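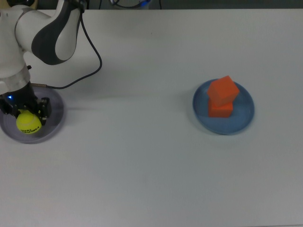

Hafiz Liew thinks tennis balls should be thrown out the week they stop bouncing, and told me so again at lunch.

2 min read

2023-05-30

I don't agree. I have kept a few since April and still use them, mostly under my foot in the evening while I read. A HEAD TEAM ball is fine for that - it doesn't need to bounce. The felt does pick up lint, so I keep mine on a plate on the shelf. The plate stops them rolling off, and I can wipe it down.

Went to Farow after work for a new can. They were out. Paid 699 for a grip instead and put it on before dinner. It came out a little lumpy near the top. Might redo it tomorrow.

No court tonight. Rain until eight, then too late to bother.

We use cookies to improve your visit. By continuing to read you accept our cookie policy.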